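Our rules for the wrist camera

When I joined the lab in November, I believed that safety rules for robots were mostly about fences and red buttons. I come from textile machines, where the rule is simple: if it moves, you stay away. With a small arm on a table it is different, and I needed a few months to understand how.

Our arm is called Olleo. It picks up soft things and puts them down again, and we record everything for the people who train the software. Debashish Munshi wrote the first set of rules before my time. There were 31 of them, printed on two pages and hung beside the door. I read them on my first day and after that I did not read them again. I think this is the problem with 31 rules.

In the spring Clotilde Gilbert asked me to make the list shorter. I sat down with Shiuli Pramanik for two afternoons and we went through it line by line. We are now at 12. Some of the old ones were the same rule said twice, and a few were about a gripper that we do not own anymore.

I will not copy all of them here, but these are the ones I care about most.

One person holds the stop button, and this person does nothing else. No typing, no phone, no helping with the cloth. Before, we let the operator do both, and I still feel a little ashamed about it.

Hands stay out of the work area until the operator says "clear" in a loud voice. A nod is not enough. Shiuli and I disagreed about this one – she finds it too much when only two people are in the room – but it stayed.

Speed is limited to 25 percent for every new task. Only after a full day without a stop may we raise it.

We do not delete recordings because they are ugly. This was my own addition. A person who cleans the data by taste will keep only the pretty parts, and then the numbers at the end mean very little. If a recording has a problem, we mark it and write one sentence why. The blurred ones are marked "soft" and stay in the folder with the rest.

The last one is about the log. It is filled in by hand at the end of each session, with the name of the operator, the task and every stop, also the stops that were a mistake. Teodoro Villalobos wants to move it to a tablet. I prefer paper, but I can be convinced.

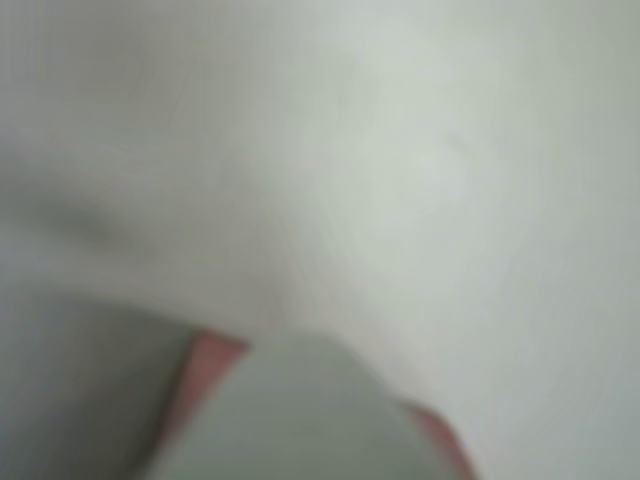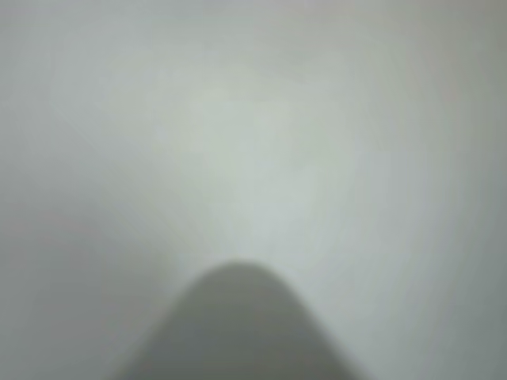

Soft Handling Group, Matubbar Robotics Lab

Both of these would get the mark "soft" under our rule. In the first one you can still make out the coral edges on the gripper, and in the second there is one dark rounded shape and not much more.

I would like to hear how other small labs do this, especially how you train new people. We give them the 12 rules and one morning with Prasanna Majumder, and I am not sure that one morning is enough. Please write to me in the comments if you have a better way.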